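Donau 300 Worktop Oil
Hardwax oil for interior timber worktops and table surfaces

Product group: Surface care, wood
Manufacturer: Prirnuria
Supplied by: Hukside
Pack sizes: 200 ml, 1050 ml
Shades: Clear, Light Walnut, Dark Brown

Overview

Donau 300 is a solvent-reduced hardwax oil for horizontal interior timber. It penetrates the upper fibers and leaves a thin wax film at the surface. The finish can be repaired locally without stripping the whole top. It is intended for desks, dining tables, benches and kitchen worktops away from the sink cutout.

The product replaces Donau Standard, which remains available in the 200 ml size until stock is used up. The two oils may be overcoated with each other once fully cured. Do not mix them in the can.

Suitable surfaces

Solid hardwood and softwood, veneer with an intact face, and finger-jointed panels. Oily tropical species should be wiped with a compatible degreaser and tested on the underside first. Not suitable for melamine, laminate, lacquered wood that has not been sanded back, or any exterior use.

Technical data

Base: modified plant oils, carnauba wax
Sheen: matte to low satin, depending on species and sanding grade
Application temperature: room temperature, surface and product alike
Coats: two on hardwood, two to three on softwood
Recoat interval: overnight
Light use: after 24 hours
Full cure: 7 days
Storage: frost-free, can tightly closed

Coverage depends heavily on absorption. End grain takes up much more oil than face grain, and the edges of a worktop should be included when the quantity is estimated. The 1050 ml can is normally enough for two coats on a large dining table, with a little left for touch-up.

Preparation

Sand in the direction of the grain, finishing at 120 or 150 grit. Finer paper closes the surface and reduces uptake, which shows later as uneven color in the Dark Brown shade. Remove dust with a vacuum and a dry microfiber cloth. Tack cloths containing silicone must not be used.

Fill cracks before oiling. Most wood fillers absorb the pigmented shades differently from the surrounding timber, so check the color on an offcut.

Application

Stir the can thoroughly – the pigment and wax settle during storage. Apply a thin coat with a white pad or lint-free cloth and work it in with the grain. Leave for 15 minutes. Wipe off all excess with a clean cloth until the surface no longer feels tacky. Oil left standing will dry to a soft, glossy patch that has to be sanded out.

Treat the underside with at least one coat. A top sealed on one face only is more likely to cup.

Safety note: cloths soaked with oil can self-ignite. Lay them flat outdoors to dry or keep them under water in a closed metal container before disposal.

Shade: Dark Brown

Dark Brown contains iron oxide pigment and is the most opaque of the three. Apply the pigmented oil as the first coat and Clear as the second. Two pigmented coats are possible on oak and ash but will hide nearly all of the grain. Dark tops show dust and dried water marks more readily than pale ones.
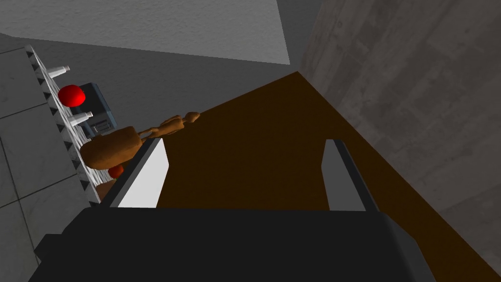
Maintenance

Clean with a damp cloth and pH-neutral soap. Avoid scouring pads and ammonia. Refresh when water no longer beads on the surface, usually once a year on a desk and more often on a worktop. Heating season is a good time for a check; November is when most customers reorder.

White rings can often be removed by rubbing a few drops of Clear into the mark with a soft pad. Deeper stains need light sanding and a new coat on the affected area.

Accessories

Siddiqui white pad, pack of five
Siddiqui hand block with clamp
Color sample set, three shades on oak
Measuring cup, 300 ml

Technical contact

Questions on substrates and compatibility: Annelore Hagedorn, application support
Trade accounts and bulk orders: Henrik Kramer
Orders received before 2 p.m. are packed the same working day. Opened cans cannot be returned.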